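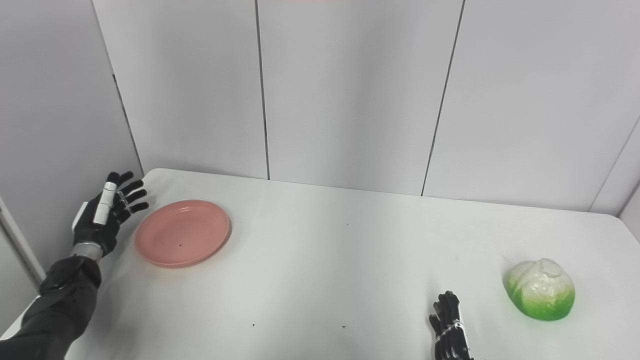
Zuzanna Wilczyńska started making lessons about food because she was tired of worksheets. She teaches everyday kitchen words and table habits to young children at a learning center in Menedley, and most of what she uses would fit in a shopping bag. There is a white table, a salmon-pink plate and a toy cabbage, and with those she can fill a morning. I spent part of November talking to her about play food, plates, and why she keeps coming back to the least popular vegetable in the box.

"Kids go for the pizza," she said. "Everybody buys the pizza, so they've all got one at home. They have the ice cream cone and the fried egg too. If I put out a cabbage they stop and look at it."

She did not plan on the cabbage. It came in a mixed lot of play food she bought from a preschool that was closing, along with two bananas and a great many peas that she has since thrown out. The peas rolled under everything. She kept the larger pieces and has added to them slowly, mostly from Brosto, a secondhand store on her side of town that sells toys by the bagful.

"I paid 15 dollars for the first lot and I was annoyed about it," she said. "I thought it was too much. I'm still using it, so I guess it wasn't."

Her lessons are short. A child is asked to put something on the plate, then take it off, then put it next to the plate. Older children get harder requests, such as turning a piece over before setting it down, or handing it to the person across from them. The words she cares about are the small ones: on, off, beside, under, behind. She says parents tend to ask her about the names of foods, and she tells them the names come easily.

"A four-year-old can learn 'cabbage' in a minute. 'Beside' takes weeks. You need a thing to be beside, and that's the plate."

The plate matters to her more than I would have guessed. She has tried paper plates, which slide when a child leans on them, and sectioned ones, which start arguments over what goes in which part. She likes a round one in a single color with a rim, so that it's clear when something is in and when it's out. She also likes it to stand out from the table. For a while she had white plates on a white table and the younger children kept missing the edge.

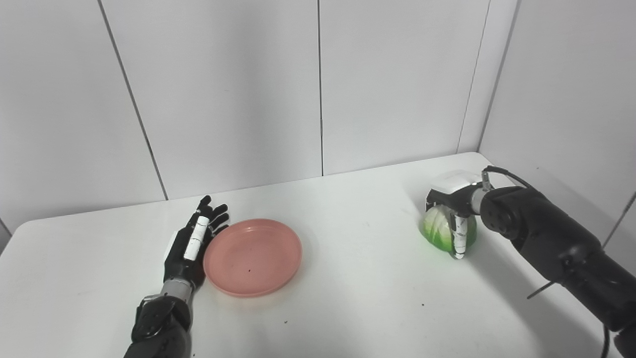
"I had a blue set before, from Ultar," she said. "They were nice, but they were heavy, and they made a bang every time one got put down. You get six kids doing that and you go home with a headache. The pink ones are lighter. They scratch up, but I don't care about scratches."

Washing is part of the job. The plates go in a sink of warm water and dish soap at the end of the day, and she wipes down the play food with a damp cloth. Anything with a hole in it gets thrown out, as water gets inside and stays there. The table gets wiped first thing in the morning and again after lunch. She uses plain soap on that as well.

Ritva Sjöberg shares the room with her and teaches the afternoon group. The two of them disagree about how much to put out at once. Wilczyńska likes one plate and one food. Sjöberg prefers a full table, with bowls and cups and enough vegetables for soup.

"Zuzanna's table looks like nobody's coming to dinner," Sjöberg said. "My kids want to cook. They want to run a restaurant. If I gave them one cabbage they'd mutiny."

They have settled it with storage. Everything lives in bins from Kemppainen, stacked on a low shelf, and each teacher has her own rows. The cabbage belongs to the morning. Sjöberg borrows it for soup and is supposed to put it back, and both women told me, separately, that this does not always happen.

I asked Wilczyńska whether she ever used real vegetables. She did, for one spring. The children liked the smell and liked pulling the leaves off, and she was sweeping up until closing time. She still brings in a real cabbage once a year so they can compare the two. They pass both of them around and talk about which is heavier and which is colder.

"Somebody always bites the real one," she said. "I wash it first."

Her advice for parents who want to try this at home was brief. Use a plate you already own, as long as it won't break. Pick two foods and put the rest away. Ask for one thing, wait, and don't move the child's hand. If it lands on the floor, say "under the table" and leave it there for a minute.

She is working on a set of picture cards to go with the lessons, and she has gotten as far as the vegetables. The fruit will have to wait until after the winter break. Sjöberg has asked for a soup pot.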